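# 서랍 넣기 작업의 모방학습: 시작 위치 분산이 성공률에 미치는 영향

Kalport 프로젝트 조 중간보고서
2020년 9월 7일 월요일

## 1. 목적

작은 물체를 집어 열린 서랍에 넣는 동작을 시연 데이터로 학습시키고, 시연할 때 물체를 놓는 방식이 결과를 얼마나 바꾸는지 확인한다. 지난 학기 Stalum 조는 물체를 항상 같은 자리에 놓고 시연을 모았는데, 자리가 조금만 달라져도 집기에 실패했다고 적었다. 우리 조는 이 부분만 따로 떼어 보기로 했다.

## 2. 실험 구성

로봇은 3D 프린터로 출력한 빨간 팔과 검은 서보로 되어 있고, 녹색 매트 위에 둔다. 물체의 시작 영역은 매트에 투명 테이프를 사각형으로 붙여 표시했다. 서랍장은 2단이며 아래 서랍만 빼놓고 위 서랍은 닫아 둔다.

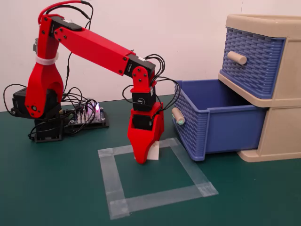 시연은 8월에 두 묶음으로 모았다. 묶음 A는 물체를 영역 중앙에만 놓았고, 묶음 B는 영역을 4개 구역으로 나누어 번갈아 놓았다. 묶음마다 시연 수는 32회로 같다. 학습 코드는 Flaltine 저장소의 기본 설정을 그대로 썼고 학습률도 바꾸지 않았다. 처음에는 학습 길이를 묶음마다 다르게 잡았다가 비교가 되지 않아 처음부터 다시 돌렸다.

## 3. 평가 방법

정책마다 20회씩 실행했다. 물체 위치는 두 정책 모두 B와 같은 구역 순서를 따랐다. 물체가 서랍 안에 떨어지면 성공, 서랍 테두리에 걸리거나 매트로 떨어지면 실패로 기록했다. 집는 데 실패한 경우는 따로 표시했다.

## 4. 결과

A로 학습한 정책은 물체가 중앙에서 벗어나면 그리퍼가 중앙 쪽으로 내려가는 일이 잦았다. B로 학습한 정책은 거의 4개 구역 전부에서 물체를 집었고, 남은 실패는 대부분 놓는 단계에서 나왔다. 손가락이 서랍 테두리 높이까지 내려온 뒤 벌어지는 시점이 실행마다 달랐다.

놓는 단계의 실패는 두 묶음에서 비슷하게 나타났다. 시작 위치를 넓힌 효과는 집는 단계에 한정된다고 본다.
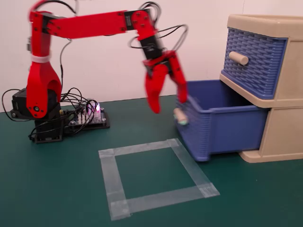
Weerakoon은 중간 발표 때 서랍을 빼놓은 정도가 시연마다 같았는지 물었고, 서랍이 조금만 더 들어가 있어도 놓는 위치가 달라지니 그것부터 고정하고 다시 재야 한다고 했다. 우리는 서랍을 손으로 빼면서 위치를 재지 않았으므로 이 지적에 답할 자료가 없다.

## 5. 남은 일

- 서랍 위치를 매트에 표시하고 묶음 B를 같은 횟수로 다시 수집
- 그리퍼가 벌어지는 시점의 관절값 기록
- 케이블이 손목 동작에 주는 영향 확인
- 평가 기록표에 실패 단계 칸 추가

재수집이 끝나면 4절의 결과를 새 수치로 바꾸어 최종보고서에 싣는다.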